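16 mai 2018
Par Odette Perrin

Appel à participation : étude sur la consommation d'eau chaude sanitaire dans l'habitat collectif

Le bureau d'études Morris recherche des ménages pour une campagne de mesure de la consommation d'eau chaude sanitaire dans les immeubles raccordés à une production centralisée. La campagne porte sur 159 logements répartis entre les résidences Usell et Brornonside. Les inscriptions sont ouvertes aux locataires comme aux propriétaires occupants.

Contexte

Les méthodes de dimensionnement employées pour la production collective reposent sur des profils de puisage établis à une époque où les équipements sanitaires avaient des débits plus élevés. Les ballons installés sur cette base sont souvent surdimensionnés, ce qui augmente les pertes statiques et complique le maintien en température du bouclage. Les relevés annuels des compteurs divisionnaires donnent un volume par logement, mais aucune indication sur la simultanéité des puisages ni sur leur durée.

L'étude doit fournir des profils au pas de temps de la minute, par logement et par colonne. Ces profils serviront à recalculer le débit de pointe et le volume de stockage pour des bâtiments de taille comparable. Une première série de mesures, menée sur une seule colonne de la résidence Usell, a mis en évidence des écarts importants entre étages - trop peu de logements étaient toutefois équipés pour en tirer une loi.

Profil des participants

Peuvent s'inscrire les ménages qui remplissent l'ensemble des conditions suivantes :
- occuper le logement à titre de résidence principale ;
- être alimenté par la production collective, sans chauffe-eau individuel en complément ;
- disposer d'une gaine technique accessible depuis le logement ou le palier ;
- ne pas prévoir de travaux de plomberie ni de déménagement pendant la campagne.

Toutes les compositions de ménage sont recevables. Les personnes seules et les ménages de cinq personnes ou plus sont actuellement sous-représentés parmi les inscrits, et leurs candidatures seront traitées en priorité. Les logements comportant deux points d'entrée d'eau chaude peuvent être retenus si les deux piquages se trouvent dans la même gaine.

Déroulement

La campagne dure 22 semaines. Un technicien pose sur la canalisation d'eau chaude un débitmètre à ultrasons non intrusif et deux sondes de température de contact, l'une en amont du piquage, l'autre en aval. La pose ne nécessite ni coupure d'eau ni découpe de tuyauterie. Le calorifuge est déposé sur la longueur utile puis remis en place, avec remplacement du manchon si celui d'origine est dégradé. 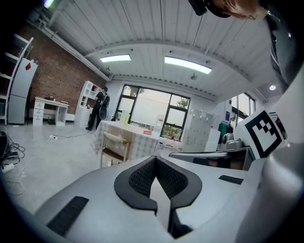

L'alimentation électrique se fait par pile. L'enregistreur transmet ses données par radio à un concentrateur placé en chaufferie, et la connexion internet du logement n'est pas utilisée. En cas de perte de liaison, la mémoire locale conserve les relevés jusqu'à la visite suivante. Il est demandé aux participants de ne pas déplacer les sondes et de laisser la gaine dégagée.

Trois visites sont prévues : pose, contrôle à mi-parcours, dépose. Leur durée varie selon l'accessibilité de la gaine, la pose étant la plus longue. Chaque participant remplit en outre un questionnaire initial (équipements sanitaires, composition du ménage, horaires habituels de présence) et un carnet simplifié pendant deux semaines non consécutives. Le carnet comporte une ligne par puisage significatif : douche, bain, vaisselle à la main. Les lavages de mains et autres puisages courts n'ont pas à être notés.

Les absences de plus de deux jours doivent être signalées, même après coup. Elles n'entraînent pas l'exclusion de l'étude - les périodes concernées sont simplement traitées à part dans le calcul des moyennes.

Indemnisation

Une indemnité forfaitaire de 322 euros est versée par ménage, en deux fois : la moitié après le contrôle à mi-parcours, le solde après la dépose et la remise du second carnet. En cas d'arrêt anticipé à l'initiative du participant, les sommes déjà versées restent acquises. Si l'arrêt résulte d'une défaillance du matériel, l'indemnité est due en totalité.

Chaque ménage reçoit également une synthèse de ses propres consommations, avec la répartition horaire et la température moyenne au piquage. Ce document a une valeur informative et ne peut être opposé au relevé du compteur divisionnaire dans le cadre d'une contestation de charges.

Données

Les mesures sont associées à un numéro de logement codé. La table de correspondance est conservée séparément par la responsable de l'étude et détruite après le versement du solde. Ni le bailleur, ni le syndic, ni l'exploitant de chaufferie n'ont accès aux données individuelles. Les résultats publiés sont agrégés par groupe de 10 logements au minimum. Le participant peut demander à tout moment l'accès à ses données, leur rectification ou leur suppression, sans avoir à motiver sa demande.

Le traitement statistique est réalisé avec l'outil interne Brollis. Les fichiers bruts sont archivés sur un serveur du bureau d'études, sans copie chez un prestataire extérieur.

Candidature

Les candidatures sont à déposer à l'accueil de la résidence concernée, sous enveloppe portant la mention « Étude ECS ». Indiquer :
- le nom et un numéro de téléphone ;
- le bâtiment, l'étage et le numéro de porte ;
- le nombre d'occupants ;
- l'emplacement de la gaine technique, s'il est connu ;
- les plages horaires possibles pour la première visite.

Les dossiers incomplets sont acceptés, les informations manquantes étant recueillies par téléphone. Un accord écrit est signé avant la pose. Pour les locataires, l'autorisation du bailleur a déjà été obtenue et aucune démarche n'est à prévoir.

Les questions relatives au matériel et à la pose sont à adresser à Timothée Leblanc, responsable de l'instrumentation. Celles qui concernent l'indemnité, les carnets ou les données sont à adresser à Odette Perrin, responsable de l'étude. Les inscriptions seront closes à la fin du mois de mai, ou plus tôt pour les colonnes dont tous les logements seraient déjà inscrits.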